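Zollumora (software)

Zollumora is a planning and control program for small robot arms. It was started in Skavville by So-ying Ng and Arturo Caruso, and today it is maintained by the company Singhal. The name is also used for the set of simulated tabletops that comes with it.

The program has 2 layers. The upper one searches for a path of the arm without collision, and the lower one sends joint commands and corrects them during the motion. A tool which is already in the gripper is treated as one more link of the arm - its length is therefore included in the collision check.

The tabletop set contains 26 layouts, mostly with hand tools and small blocks.

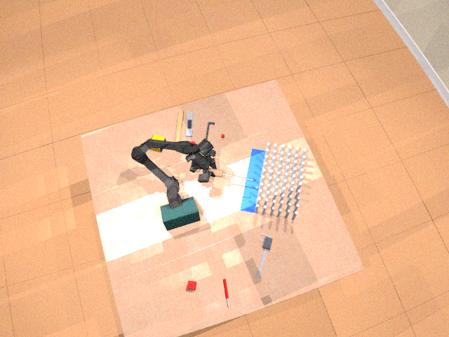
Simulated tabletop with a robot arm holding a long thin tool over a blue panel. Credit: Arturo Caruso / Filteswood

Shadows are rendered too, so the same layouts can serve for tests of perception. Version 8 added a replay of failed plans.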